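Missile Test Notification Arrangement: Frequently Asked Questions

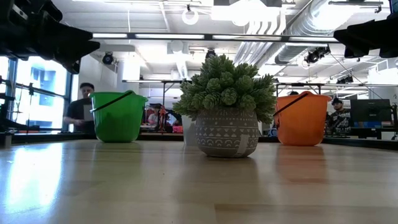 Iltmont, February 2021

What does the arrangement cover?
Launches of ballistic missiles with a planned range of more than 220 kilometers, from land or sea. Cruise missiles and artillery rockets are excluded.

How much notice must a state give?
At least 21 hours before the launch window opens. The notice states the launch area, the direction of flight and the expected impact zone – it does not have to name the missile type.

Who receives the notice?
The Iltmont contact desk, headed by Anouk Willems. The desk forwards it to all participating governments and to shipping and aviation authorities near the impact zone.

Is a canceled launch reported?
Yes. The same form is used, with box 4 marked. A postponed launch needs a new notice if the window moves by a day or more.

Does the arrangement ban any tests?
No. Limits on testing are set by other agreements and by Security Council resolutions, which remain in force.

What happens if no notice is given?
Any participant may ask for a clarification meeting under Article 9. The launching state is expected to reply in writing. There are no automatic penalties.

Are satellite launches included?
Not at present. A draft annex prepared by Hok-lam Huang and Stavros Dimitrov is on the agenda for June.

Where can past notices be read?
In the Elham reading room, by appointment. Impact zone coordinates are withheld for 53 days after the window closes.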